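School library printing: who is meant to pay for it?

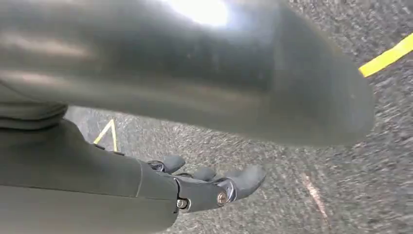
inkwell_blues
We lost free printing in December and I am still sulking. Pupils now get 41 pages a term, after which they top up through Bralleo, a website that logs you out if you blink. The kit is all dark grey these days, smooth and rounded off at the end like the arm in the photo, and I suspect part of the budget went on looking sleek. Last term we printed 386 pages of one boy's history project, so I do see why the office panicked. But 41?

shelfmark2
386 pages is a novel. Did anyone read it?

inkwell_blues
His gran, allegedly.

Rostora_Librarian
Unpopular view: the limit is right. We brought one in at Rostora and the recycling bin by the printer stopped overflowing within a fortnight. They learn to check the preview. They also learn to print two to a page in a typeface for ants, but that's a skill of sorts.

dogeared
Fine if everyone has a printer at home. Plenty of ours don't. The ones who run out are the ones doing coursework in the library until we throw them out at five, and charging them for it sits badly with me.

Rostora_Librarian
We top those pupils up quietly. It's hardly Dickens.

dogeared
"Quietly" meaning they have to come and ask. Teenagers would sooner eat the toner.

shelfmark2
We went with Somitz instead of Bralleo. Same idea, but staff can add pages without the pupil doing anything. It cost us £159 to set up and it crashes whenever someone sends a PowerPoint, so swings and roundabouts.

inkwell_blues
Would it let me give the whole of Year 11 extra before mocks?

shelfmark2
Yes, by year group. It's under Settings, then Accounts, then a menu called Brandão for reasons I've never got to the bottom of.

dogeared
Do that, please. And leave the history boy on 41.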